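Bon, je me lance dans un fil sur le truc qui occupe toutes mes soirées depuis juin : ranger l'atelier. Enfin, « atelier »... le fond du garage, avec une ampoule et beaucoup d'espoir 🧵

Tout est parti d'une clé de 13 que j'ai rachetée 2 fois. DEUX FOIS. La troisième, je l'ai retrouvée dans un carton marqué « Noël ».

Première décision : plus rien dans des tiroirs. Moi, ce que je ne vois pas n'existe plus. Donc panneau perforé, gris très foncé, et tout au mur.
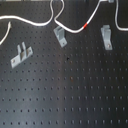 J'ai longtemps hésité avec les rails Strebel, mais à 254 euros le kit complet j'ai refermé l'onglet tout doucement. Pour ce prix-là je veux bien chercher mes tournevis encore dix ans.

Chidubem Adeyemi (mon voisin, ébéniste à la retraite, deux doigts d'avis sur tout) m'a dit : « tu poses tes outils par terre, tu les déplaces jusqu'à ce que ça te plaise, et après seulement tu accroches ». J'ai évidemment commencé par accrocher. J'ai évidemment tout décroché.

Ma méthode maintenant : par geste et plus par famille. Tout ce qui sert à mesurer ensemble — mètre, équerre, crayon, le petit niveau. Tout ce qui coupe ailleurs. Le crayon disparaît quand même, je n'ai pas d'explication.

Les crochets : j'ai pris un lot Gomeck, 211 pièces. Il y a 18 modèles dedans et j'en utilise quatre. Si quelqu'un sait à quoi sert celui en forme de S aplati, mes messages sont ouverts.
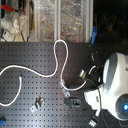
Les vis, par contre, c'est le vrai chantier. J'ai des bocaux, des boîtes à bonbons, un pot de moutarde. Trier par longueur ou par tête ? J'ai commencé par longueur, j'ai craqué vers 23 h, et depuis il y a un bocal « divers » plus gros que tous les autres réunis.

À la quincaillerie de Nisbridge ils vendent des étiquettes magnétiques pas chères du tout. J'en ai pris trop, j'ai étiqueté l'étiqueteuse.

Prochaine étape : les serre-joints. C'est lourd, c'est long, ça se balance et ça tombe sur les pieds. Je prends toutes vos idées, même moches !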